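Trundcombe > Who We Are > About Us

Search this site Enter keyword Go

About Telloslow

Hi, and thanks for poking around! I run Telloslow, a small shop on the ground floor in Trundcombe, and what I mostly do is look after desk things. Staplers, above all. I clean them, unjam them, hunt down staples that fit them, and sell the ones I can bear to part with (there are 210 on the shelves as of this week, so I can't be bearing it very well).

It started at the big flowery table by the tiled wall, and that's still where the work gets done. I love that table – the pink roses, the butterflies, all of it – even though the print is flaking off in little white chips and gets a bit worse every year. People have offered to sand it down for me. No thank you!

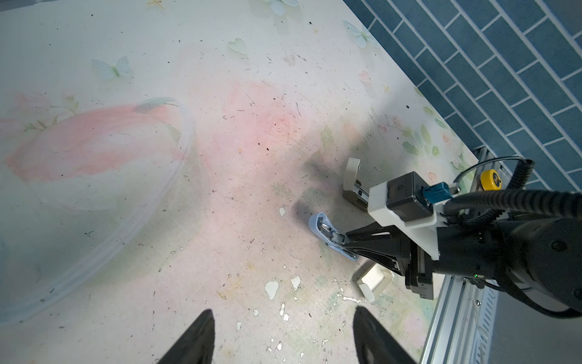

I used to teach, and every February the supply closet would hand me a pile of jammed staplers headed for the trash. I took them home in a grocery bag and got hooked. The first year of the shop I fixed 527 of them, most for neighbors and a couple of school offices, and I still have the notebook where I wrote them all down.

I like the pastel ones best. Pale blue, cream, anything that looks like it belongs next to a cup of tea. I also keep a pink box or two within reach, plus a little stuffed puppy who lives over by the tiles and gets more compliments than I do. If you bring in a stapler and don't know what staples it takes, bring the staples box too if you've still got it, as the number on the label saves us both a lot of guessing.

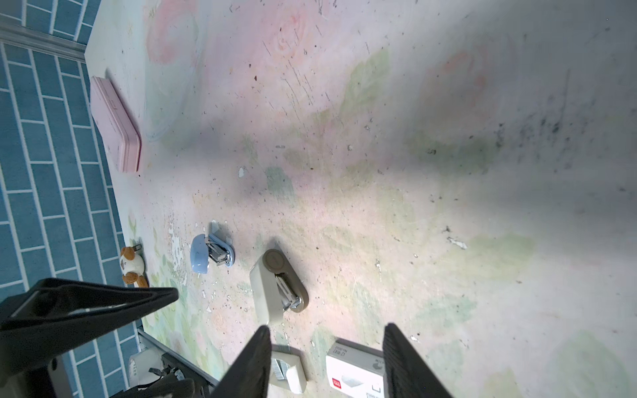
What I do with your stapler

Most visits go the same way. I open it up all the way and look down the channel before I touch anything, and I check that the pusher slides and the spring sits straight. Folks are often surprised by how much is in there! A spring, a pusher, a long metal channel and a strip of staples, and it only takes one bent staple to gum up the lot.
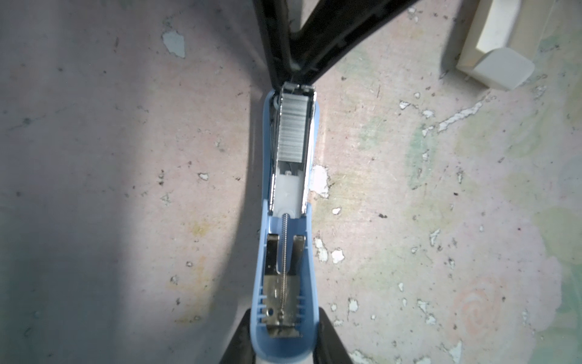
Small jams I clear while you wait, and I don't charge for those. Anything with a tired spring stays overnight. I keep spares from Cimcombe, a parts supplier I've been ordering from since the beginning, and if they don't have the piece I'll go digging in my own drawers. You get your stapler back with a fresh strip of staples in it and up to 12 months of free fixes, depending on its age.

I also host a Saturday table for kids called Từ, where we make tiny stapled books. It's noisy and I wouldn't give it up for anything.

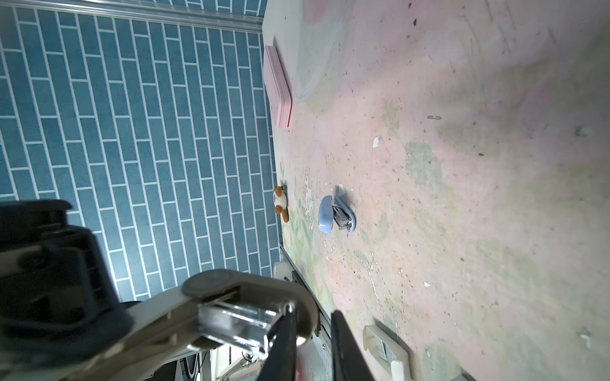
Words by the owner of Telloslow
Page updated July 24, 2023

A few last bits. The shop has one step at the front door, so ring the bell if you need a hand with it. I'm happy to look at hole punches and tape dispensers too, but please don't bring me electric pencil sharpeners, I've tried and we don't get along. Mail-in repairs are fine as long as you wrap the stapler well and tuck a note inside with your name and what it's doing wrong.

Contact: Telloslow, P.O. Box 3084, Trundcombe | © 2023 Telloslow | Back to top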